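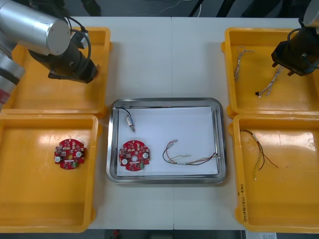

Two-arm sorting table used by the Uleo project, with parts trays in place

Uleo

Uleo is a student robotics project based at Sistthorpe College, in which teams program a pair of robot arms to sort and pack small electrical parts. It is run as an optional module for second-year engineering students and also enters the Khan Cup, a regional contest for college automation teams. The current version of the project is known as Uleo 2.

History

The project began as an after-hours club with a single arm mounted on a bench in the college's electronics workshop. Early work was limited to picking up wooden blocks and setting them down on a marked sheet. Interest grew after the club's first entry in the Khan Cup, where it was placed last but received a grant of £2,000 towards new equipment. The money paid for a second arm and a larger table.

Uleo became a taught module the following year. Brondix, a local maker of control panels, has supplied surplus parts for the sorting exercises since then and hosts one factory visit each year.

Equipment

Both arms reach in over a white table from opposite corners, and each carries a black gripper. Parts are set out in yellow plastic trays on the left and right, and a stainless-steel tray lined with white paper goes between them. The layout is meant to let either arm reach the centre, so students have to write their programs to avoid collisions there. A low-speed mode is compulsory until a team has passed its safety check.

The parts include round red circuit boards and wire harnesses in several colours. Harnesses are generally regarded as the hardest items to handle, as they bend when gripped and seldom lie the same way twice. Teams are free to choose where to grip them, and a good deal of the module is spent on this question.

Teaching

The module is open to 21 students, who work in small teams and share the table by means of a booking sheet. Sessions take place on Friday afternoons. Teams begin by moving the arms by hand control, then record short movements, and finally write programs that join these movements together.

Assessment is by a practical test and a written log. In the test, a team must move a set of parts between the outer trays and the centre tray in an order given on the day. Dropped parts may be picked up again by the arm, but a part touched by a student does not count. The log carries equal marks – a team whose program fails can still pass if its records are clear.

Competition

Teams from the module compete in Division 2 of the Khan Cup, which is held in November. The contest uses its own tables and parts, and entrants are given one practice run before scoring starts. Sistthorpe's best result to date is second place in its division.

See also

Khan Cup
Sistthorpe College
Brondix

This site uses cookies to remember your settings. By continuing to browse you accept their use.

Contact us | Copyright and reuse | Back to top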